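4.2 Door swing and the space beside the microwave

The second group of findings concerns the microwave oven and what people keep next to it. Microwaves were present in all 20 households, and in most of them the oven was the largest object on the kitchen surface. It was also the object moved least often. Participants at both sites, the Skisodside flats and the older units at Zotutdale, told us that they chose a spot for the microwave on the day they moved in and then fitted everything else around it.

The power point usually decided that spot. In the Skisodside flats there is one double outlet above the bench, and the oven and the toaster share it. Several participants had given up on the bench altogether and put both appliances on a small table against the wall. These tables were bought second-hand or came with the flat through Dekosetti, the housing provider. The bench was then kept for chopping and for the dish rack.

A side-hinged door needs room that does not appear in the oven's listed width. When shut, the oven takes up its own footprint and a little air behind it. When open, the door covers part of the surface in front and to the left, and anything standing there has to be moved first or is pushed along by the door. We recorded this strip as "door space" in the diary sheets. Participants had no word of their own for it, though one called it "the bit I can't use".

Figure 3 gives an example of a compact table arrangement. The toaster is kept to the back, with the utensil container close behind it, and the bottle is on the side away from the door. 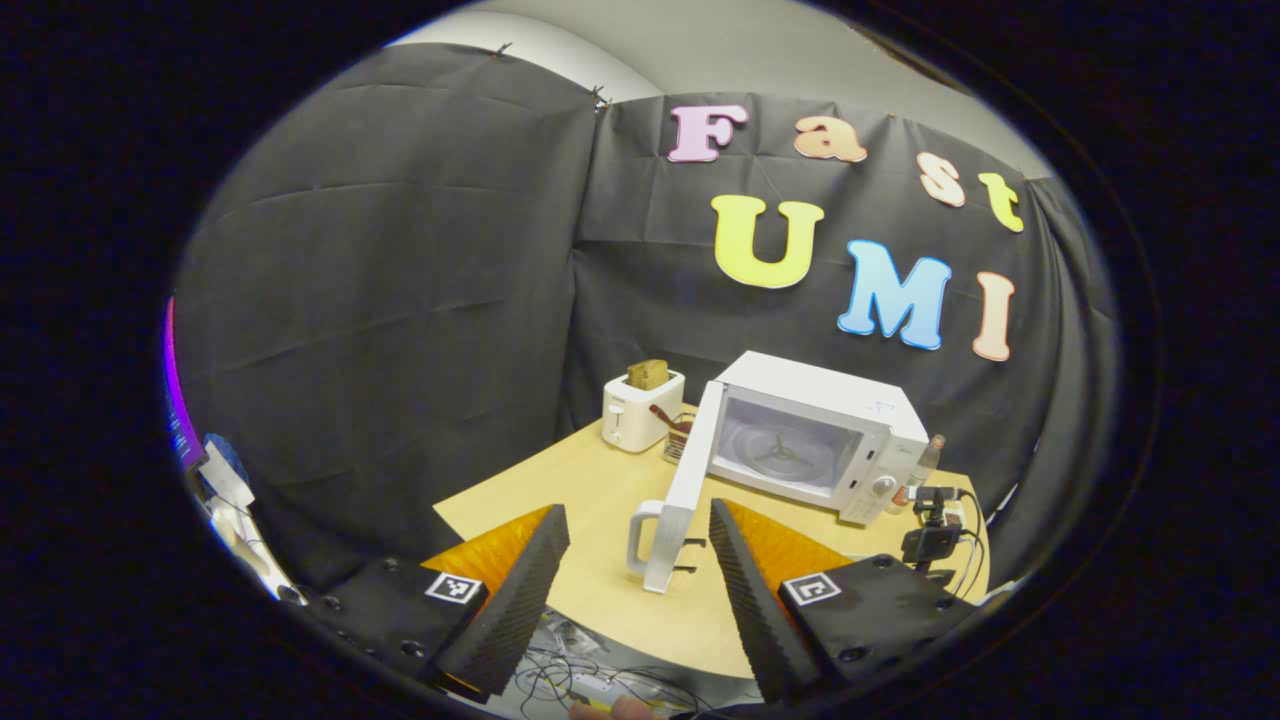 Figure 3. Microwave with its door open on a light wooden tabletop; toaster at back left, slim bottle at right.

Placing the toaster at the back left was common among participants who used a table. It leaves the front left corner for the door, but it has two costs. The first is reach. Toast has to be lifted out past the open door if both appliances are in use, and breakfast was the time when both were most likely to be in use. The second is crumbs, which collect behind the toaster where a cloth does not easily get to. Four households pulled the toaster forward each morning and pushed it back afterwards. The others left it where it was and wiped around it.

Over six weeks the diary sheets produced 496 entries in which a participant noted moving one object in order to use another. Entries involving the microwave door were the largest single group. The things moved were mostly light and had been put down only a short time before – a mug, a plate, a folded tea towel, mail. Appliances were hardly ever moved for the door. People seem to have sorted out the large items early and kept having trouble with the small ones.

Bottles and utensil containers sat between these two cases. They stayed on the surface all the time, like an appliance, but could be shifted with one hand. Participants who kept oil or sauce on the control panel side reported few problems with it. The dial or buttons need to be reached from the front, and a slim bottle standing beside the oven does not get in the way of that. Wider jars did, in two of the Zotutdale units, where the oven had been pushed hard against the wall on its right and the jars were lined up in front of the panel.

Handle height came up less often than we expected. Where the oven sat directly on a table, some taller participants said they had to bend to see the turntable and check that a bowl was centred on it. One household had raised the oven on a shelf unit for this reason and then lowered it again because a child could no longer use it.

Table depth mattered more. On tables 60 cm deep or more, there was usually enough surface left in front of the oven to set down a hot dish. On shallower tables the open door reached past the front edge, and participants carried the dish to the bench or the stove top. This was described as a nuisance and, by two older participants, as a worry. The Idahosa checklist, which we used to record the kitchens at the first visit, has an item for bench depth but none for separate tables, so these measurements were taken by hand at the second visit and are missing for three households.

Changes made during the study were small. Participants moved the utensil container, turned the toaster side-on, or cleared the front left corner for a week or two before things drifted back. Only one household swapped the microwave to the other end of the table, and this needed an extension lead.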